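Re: [stistville-net] Moving the town archive off the old server
2019-04-23

On the list earlier, it was written:

> The Flalier plan would put all 1,068 scanned maps and the
> council minutes on their hosted service for $159 a month.
> No more hardware to look after. Tirnatdale made the switch
> and they are very happy with it.

Very happy according to whom? I read the Tirnatdale newsletter too, and the piece on this was a reprint of Flalier's own press release. I'd like to see a bill from their second year before we call it a success.

The $159 covers storage. Downloads past 31 GB a month are extra, and the quote puts that on page four in small type. Our map pages get hit hard every April when the school projects start. Has anyone worked out what last April would have cost us? I asked twice and got a link to a brochure.

"No more hardware" also skips over the fact that we own the hardware. A replacement drive from Mohmand is $274, and we have not bought one since the archive moved to the library basement. I can live with that kind of expense.
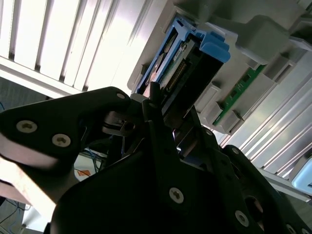
One reply off list told me I was missing the point, that a failed drive is cheap but a flooded basement is not, and that we have no copy anywhere else. Fair enough. I have no answer to that one, except that a second copy doesn't need a monthly contract with Flalier either.

Can somebody post the full quote, all pages, before the vote?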